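Taming the charger corner

Every house has one spot where the plugs gather, and ours is the marble-patterned tabletop against the lavender walls. I used to hate it. Now it might be my favorite corner to tidy, and the whole job takes me 11 minutes with a cup of coffee going!

Start by pulling everything off the wall outlet and laying it out where you can see it. I mean everything – chargers, adapters, power strips, the cable you swear belongs to the old camera. Then pick up the chargers one at a time and read the small print. You want the output in mA or amps. Anything that gives 3000 mA goes in my "fast" pile (phones and the tablet), and the weaker ones are fine for earbuds and bike lights.

Colored chargers are such a help with this. Pink is fast at our house, mint is slow, and even the kids get it right.

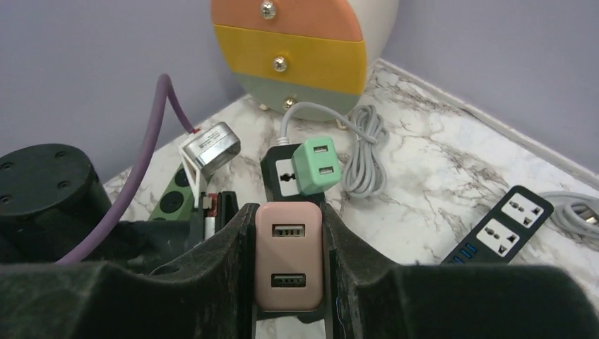 Pink charger, two USB ports, with a mint one waiting behind it.

Next come the strips. Lay them out side by side and plug the blocks in before you decide where anything will live. Chunky blocks love to cover the socket next door, so shuffle them until you can still reach the free ones. Wipe each strip with a dry cloth while it's unplugged, and check the cord for nicks as you go (I threw one out in August and felt great about it).

Coil spare cables loosely, in circles as wide as your hand, and skip the tight figure-eights. A little drawer unit in the corner is perfect for the small stuff – ours is a striped one from Kidetti, and the top drawer holds only adapters.

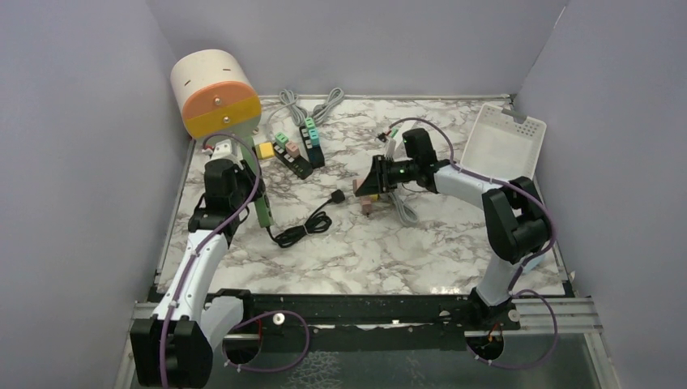
Darkstead wrote in to say that color coding fell apart at their place the minute a guest borrowed a charger, and that a dot of nail polish on both the charger and its cable has worked much better. I love that and I'm trying it on the gray cables first.

One more thing: never plug one strip into another, however short you are on sockets. Get a longer strip, or move the lamp.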